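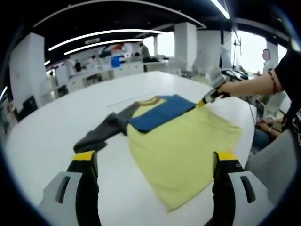
Pre-performance routine

A pre-performance routine is a fixed sequence of thoughts and actions that an athlete carries out before a self-paced skill. Self-paced skills are those that the athlete starts when ready, such as the free throw in basketball, the serve in tennis, the penalty kick in soccer and the putt in golf. The term is used in sport psychology and coaching. It is distinct from a warm-up, which prepares the body for a whole session, and from a superstition, which the athlete does not regard as under full control.

Components

Most routines combine physical and mental steps. Physical steps include bouncing the ball, setting the feet, adjusting the grip and taking a practice swing. Mental steps include picturing the intended flight of the ball, fixing the eyes on a target and repeating a cue word. A slow breath is often placed between the last mental step and the start of the movement.

The length of a routine depends on the rules of the sport. A basketball player in most codes has 5 or 10 seconds at the free-throw line. Tennis players are limited by the serve clock where one is in use. Coaches generally teach a routine that fits well inside the limit, so that it can be completed without hurry late in a match.

Proposed mechanisms

Several explanations have been offered for the effect of routines on accuracy. The attention account holds that a set order of steps leaves less room for unrelated thoughts. The arousal account points to slower breathing and lower muscle tension. A third account, drawn from work on motor learning, treats the routine as a retrieval cue for a practiced movement. The accounts overlap, and a single study can rarely separate them.

Training

Routines are usually built in stages. The athlete first lists what is already done before a good attempt, then removes steps that serve no purpose and practices the remaining steps in order. Pressure is added later through scoring, spectators or fatigue.

The Travstead method, described by the coach Filippos Kalogeropoulos, divides this work into blocks of 200 attempts. The first block is performed without recording results. In the second, the athlete notes only whether the routine was completed. Accuracy is recorded from the third block onward. The Bromemlow variant extends each block to 300 attempts and is used mainly with archers.

Timing consistency

Consistency of timing is commonly measured from the first step to the start of the movement. Some skilled performers vary very little from one attempt to the next, while others lengthen the routine on difficult shots with no loss of accuracy. It is disputed whether steady timing causes good performance or only accompanies it.

Limitations

Routines are of little use in open skills, where the moment of action is set by an opponent. A long routine may also draw attention to body parts that are normally controlled without thought.

See also

Attentional focus
Choking (sport)
Mental imagery
Quiet eye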